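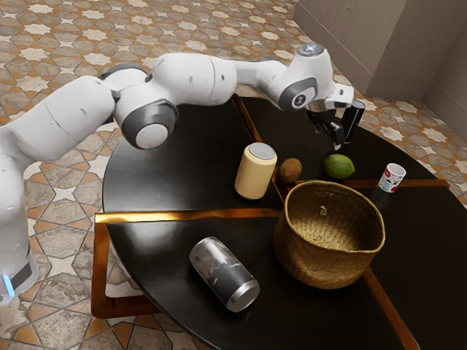 What is Gromum? It is a free practice program for people building a robot arm at home or in a shared workshop, and it lets them try out moves on a simulated arm before they run anything on a real one.

Gromum was put together over the summer by four members of the Tillman workshop in Bresteck, and the first public version comes out in September. It runs on an ordinary home computer. Users can change the objects on the table, slow the arm right down, and save a run to go back over later.

The group has logged 3113 practice runs so far, 919 of them on picking up and putting down small household things. 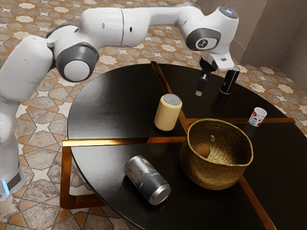
Those runs have fed straight into the workshop's own build, a desk-sized arm called Nurken, which is still in pieces on the bench (the shoulder bracket is on its third version!). The members write a move in Gromum in the evening, argue over it, and keep the good ones for the day Nurken has a working wrist.

"I've loved every minute of this," said Ansel Wojcik, who started the project. "You can try a daft idea at eleven at night and all you lose is a bit of sleep. We'd really like other people to have a go and tell us where it breaks."

The release comes with 100 ready-made table layouts and a short guide to adding your own. Home builders and other workshops are welcome to send in layouts, bug reports and questions through the Tillman workshop.

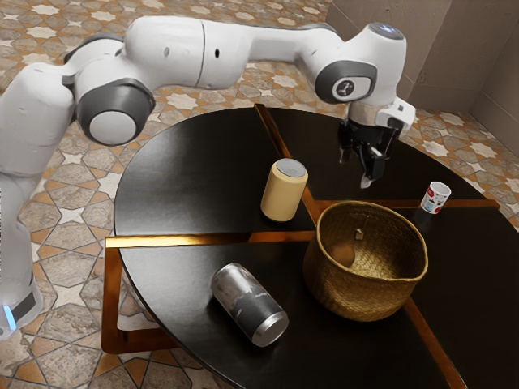 *Gromum: the simulated arm above the round table, gripper empty.*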